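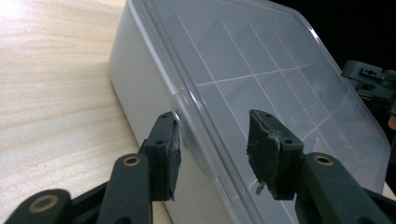
밀폐용기 자주 묻는 질문

최종 수정 2025년 4월 14일 / 정리: 예로니모 살루도 쪽 메일함 + 매장 문의 모음
킬밀브리지 아니고 킴일브리지(Kimilbridge) 생활용품점입니다. 검색할 때 자꾸 틀리시는 분들 있어서 적어둠.

급하신 분은 필요한 것만 골라 보세요. 순서는 별 의미 없음. 문의 들어온 대로 붙였습니다.

뚜껑이 안 닫혀요
대부분 잠금 날개 문제 아니고 패킹. 패킹이 홈에서 살짝 떠 있으면 날개가 끝까지 안 내려갑니다. 빼서 다시 끼우고, 모서리부터 누르고, 그다음 긴 변. 그래도 안 되면 내용물이 너무 높이 올라온 것. 조금 덜어내세요.

날개는 어느 쪽부터 닫나요?
마주 보는 두 개 먼저. 나머지 두 개는 그다음. 한쪽만 꽉 닫고 반대쪽 누르면 뚜껑이 들립니다. 열 때도 마찬가지.

날개를 열 때 손톱이 아파요
손톱 말고 엄지 살 부분으로. 다른 손은 용기 옆면을 잡고 밑에서 위로 밀어 올리면 됩니다. 힘으로 확 젖히지 마세요. 날개 연결 부분이 얇아서 제일 먼저 나가는 데가 거기예요.

날개가 부러졌어요. 뚜껑만 살 수 있나요?
네. Ponard 직사각형은 뚜껑만 따로 있음. Petchrat는 세트만. 바닥에 적힌 네 자리 품번을 꼭 알려주세요 (예: 3581). 크기만 재서 보내시면 못 찾습니다. 비슷해 보여도 테두리 높이가 달라요.

3581은 용량이 얼마예요?
800ml. 테두리까지 꽉 채웠을 때 기준이라 국물은 그보다 적게 담으세요.

투명 뚜껑이랑 뿌연 몸통, 원래 색이 다른가요?
원래 그렇습니다. 불량 아님. 뚜껑은 위에서 속이 보이라고 투명하게, 몸통은 반투명 우윳빛. 나무 식탁에 올려두면 차이가 더 나 보인다는 분도 계셨어요. 몸통은 닦아도 뚜껑처럼 맑아지지 않으니 수세미로 문지르지 마세요. 긁힘만 생깁니다.

전자렌지 되나요?
몸통은 됩니다. 뚜껑은 벗기고. 덮어야겠으면 날개 네 개 전부 풀고 살짝 얹기만. 기름 많은 음식, 설탕 들어간 조림은 그릇에 옮겨서 데우세요. 벽이 우둘투둘해집니다.

식기세척기는요?
위 칸만. 뚜껑 패킹은 빼서 따로. 건조 코스는 끄는 게 좋아요. 뚜껑이 휘었다는 문의 절반은 건조 코스 얘기였음.

뚜껑이 휘었는데 펼 수 있나요?
조금 휜 건 따뜻한 물에 담갔다가 평평한 데 놓고 책 몇 권 올려두면 어느 정도 돌아옵니다. 많이 휜 건 안 됩니다. 끓는 물 금지.

김치 냄새가 안 빠져요
패킹부터 의심. 빼서 베이킹소다 푼 물에 하룻밤, 헹구고 그늘에서 말리기. 몸통은 쌀뜨물도 괜찮았어요. 햇볕에 오래 두는 건 추천 안 함. 소리카 라둘로비치 님이 알려주신 방법은 신문지 구겨 넣고 뚜껑 닫아서 이틀. 해봤는데 빠지긴 빠져요. 다만 잉크 묻으니까 한번 더 씻어야 됨.

빨간 물이 들었어요
완전히는 안 빠집니다. 미리 식용유를 얇게 발라두면 좀 덜 들어요. 아예 김치용 하나 정해놓고 쓰시는 게 편함.

냉동실에 넣어도 되나요?
됩니다. 국물은 위를 손가락 한 마디 비우고. 얼어 있을 때 날개 억지로 열지 마세요. 실온에 조금 두었다가 여시면 됩니다. 떨어뜨리면 깨질 수 있고요.

겹쳐 쌓으면 몇 개까지?
같은 크기끼리 세 개. 빈 통은 더 올려도 되는데 문 열 때 쏟아지는 건 책임 못 집니다. 뚜껑은 세워서 따로 꽂아두면 찾기 쉬워요. 저희는 책꽂이 씀.

마른 식품도 담나요?
쌀, 콩, 파스타, 김 다 됩니다. 단 씻은 통은 패킹 홈까지 다 말린 다음에. 홈에 남은 물기에서 곰팡이가 시작되요.

라벨은 어디에 붙이는 게 좋아요?
옆면 짧은 쪽. 뚜껑에 붙이면 뚜껑 바뀌었을 때 헷갈립니다. 종이테이프에 유성펜이 제일 무난. Verkell 라벨은 잘 붙는 대신 끈적이가 남아요. 남은 건 식용유로 문지르고 세제로 마무리.

패킹만 따로 사면요?
25개 묶음은 업소용이고 낱개도 있습니다. 품번 필요. 색은 못 고릅니다.

교환은 며칠까지?
받으신 날부터 7일. 음식 담았던 건 안 됩니다. 깨져서 온 건 박스 버리지 마시고 바로 연락 주세요. 교환 담당은 미레유 타누스.

3월에 주문한 뚜껑이 아직 안 왔어요
Petchrat 쪽 입고가 밀렸습니다. 죄송합니다. 주문 순서대로 나가고 있고, 취소 원하시면 주문번호만 메일로 보내주세요.

여기 없는 질문은 문의란에 남겨주시면 추가하겟습니다. 품번 적는 거 잊지 마시고요.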